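How to set up a sorting task your club can mark fairly

Every robotics club gets to the bottle-sorting demo sooner or later, and most of them fool themselves with it. Ours did for a whole term. A pupil drives the arm, the rubbish goes in the bin, somebody claps, and the write-up claims the robot can sort recycling. I have stopped believing those write-ups, including the ones with my name on them. What follows is the method we use at Ferodell now.

Step 1. Choose awkward rubbish

Clean, full-shaped bottles are too kind. Have members bring empties from home and leave them in whatever state they arrive. A squashed bottle gives the fingers very little to close on, and a can lying right alongside it gives them something to knock.
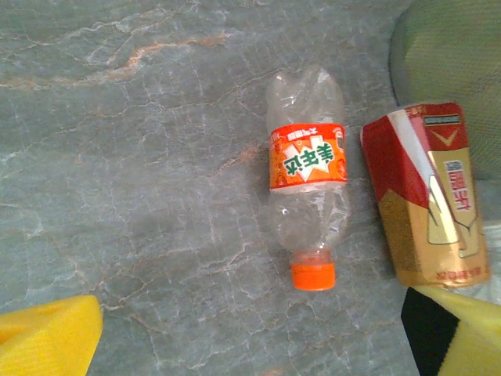

Ashton Lowther
Club lead, Ferodell Robotics Club

Look at the clear Mirinda bottle with the orange label. The base half is flattened and crumpled, the cap is still on, and the can is lying parallel to it with only a narrow strip of marble between them. If your program only works when everything is spaced out nicely, a pair like this will show you within a minute.

Step 2. Write down what counts before you start

Agree the rules on paper. Ours are short:

Bottle in the bin and staying there: pass.
Bottle touched by a human hand: fail.
Bottle nudged into a better position by the arm: allowed, but noted.
Second attempt at the same grip: noted, and the clock keeps running.

Expect arguments about the third one. Ataahua Faulkner wanted nudging banned, and I still half agree with her.

Step 3. Scatter, don't arrange

Tip the containers out and leave them where they fall. Pupils will want to turn the caps to face the same way. Stop them. With two arms, put the bin at the back where both have to reach over the pile to get to it. 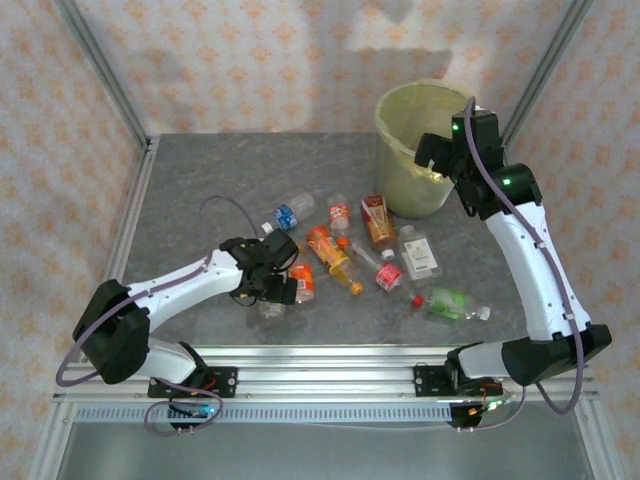

Issue 4, page 2

Check that neither arm can pull its cable tight at full stretch. Leave slack between the gripper and the base, then move each joint by hand with the power off and watch the loop.

Step 4. Log every attempt

Log the dull ones too. Over the year we recorded 1,248 attempts and passed 1,015 of them. I would have guessed higher, and so would anyone who had only seen our open evening. Use a plain spreadsheet with a row per attempt, the member's initials and a word or two on what went wrong.

Step 5. Change the rubbish

Swap the whole lot before you quote a score to anybody. A program tuned on one bagful may be hopeless on the next - we lost most of a Monday session finding that out. Keep the old set in a labelled box so you can go back and compare.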